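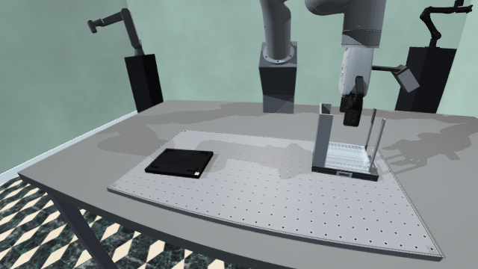
*Figure 3. Perforated board on a gray table, rendered view.*

## 5. Setting up the Roll of Names

This section covers the reading of names at the September remembrance service, using Clodska on the chapel laptop. It assumes you have already installed Clodska and logged in as Service Editor. If you are logged in as Guest, you will be able to admire everything and change nothing.

The Bostthorpe roll currently holds 143 names. It goes up on the screen in Ní Bhriain Hall one name at a time while two readers take turns at the lectern. Whatever you set here is what people will see, including the families, so set it slowly.

### 5.1 Before you start

You will need:

- the roll file, in plain text, one name per line
- the pronunciation sheet (see 5.3)
- the hall screen switched on and set to the Hommont input
- the laptop charger, plugged into a wall socket that works. The one behind the organ does not.

> **Note:** The roll file lives in the shared folder called "Roll." It does not live in "Roll NEW," "Roll NEW 2," or "Roll use this one." Those folders are kept for reasons of sentiment.

### 5.2 Importing the roll

1. Open Clodska and choose **Services > Remembrance**.
2. Click **Import Names**. A window opens behind the window you are looking at. Move the first one out of the way.
3. Pick the roll file and click **Open**.
4. When Clodska asks for a sort order, choose **Keep as given**.
5. Check the total in the lower corner against the total at the top of the printed roll. They must match.
6. Scroll through the whole list once, reading each name. Yes, the whole list.
7. Click **Save**, then **Save** again when it asks whether you meant it.

> **Caution:** Do not choose **Alphabetical**. The roll is in an order agreed on with the families, and brothers, roommates and one married couple are listed together on purpose. Alphabetical order pulls them apart, and there is no Undo for sorting. If you have already done it, close Clodska without saving and import again.

If the total is off by one, look for a blank line at the bottom of the file. If it is off by more than that, stop and call Danica Omerović, who keeps the printed roll. Do not fix it by deleting things until the number looks better.

### 5.3 Accents and pronunciation

Clodska handles accented letters well, provided the file was saved as UTF-8. If it wasn't, a name with an accent will show up on a very large screen with a question mark in the middle of it. People remember this for years.

1. Go to **Display > Preview All**.
2. Step through with the right arrow key, watching for question marks, empty boxes and small black diamonds.
3. If you find any, reopen the file in a text editor, choose **Save As**, set the encoding to UTF-8, and repeat 5.2 from step 2.
4. For each name on the pronunciation sheet, right-click the name and choose **Reader Note**. Type the note exactly as the family gave it.

Reader notes show on the lectern tablet only. Check this anyway, by walking down the hall and looking.

> **Note:** The spell checker is on by default and has opinions about surnames. Turn it off under **Settings > Language**. In its time it has offered "Tequila" for Telma Quezada, and she wrote this manual.

### 5.4 Timing

There are two modes.

**Manual.** The reader taps the tablet and the next name appears. Use this one.

**Automatic.** The next name appears every few seconds whether or not the reader has finished the last one. It was built for song lyrics and treats the dead accordingly. Leave it off.

To set manual mode:

1. Open **Timing** and select **Manual**.
2. Set **Fade** to 3 seconds. Shorter looks like a departures board.
3. Set **Hold last name** to **On**, so the screen doesn't jump to the Clodska logo during the silence.
4. Under **Sounds**, set everything to **None**. There are two Sounds menus. Do both.

### 5.5 The silence

After the last name comes a silence of five minutes. The bell follows. Clodska can display a countdown during the silence, and this feature is, unaccountably, switched on.

1. Go to **Services > Remembrance > Interval**.
2. Clear the box marked **Show countdown**.
3. Clear the box marked **Show encouraging message**.
4. Assign the bell cue to the person at the desk, who should be wearing an ordinary watch.

> **Caution:** Put the laptop in **Do Not Disturb** before doors open. Check that the screen saver is off as well. The screen saver is a slide show of the spring picnic.

### 5.6 Rehearsal

Rehearse on the Wednesday before, at the same time of day as the service, with both readers. The late sun comes straight through the west windows onto the screen, and white text on pale gray disappears completely. Use the **Dark** theme and draw the left-hand blind. The right-hand blind is decorative.

Run the entire roll out loud. Readers will suggest doing the first few names and taking the rest as read. Decline politely and have water ready.

### 5.7 If something goes wrong during the service

- **Screen goes black:** the readers carry on from paper. Don't try to fix it from the front of the hall.
- **Name skipped:** tap **Back** once and wait. The reader will return to it.
- **Tablet freezes:** hand over the printed roll, already open to the right page. Whoever sits at the desk follows along with a pencil for this purpose.
- **Update notice appears:** click **Later**. Never click **Now**, whatever it promises.

A clean printed copy goes on the lectern before doors open, every year, even when rehearsal went perfectly. Large type, single-sided, stapled in the top left corner. Spare staples are in the desk drawer under the hymn numbers.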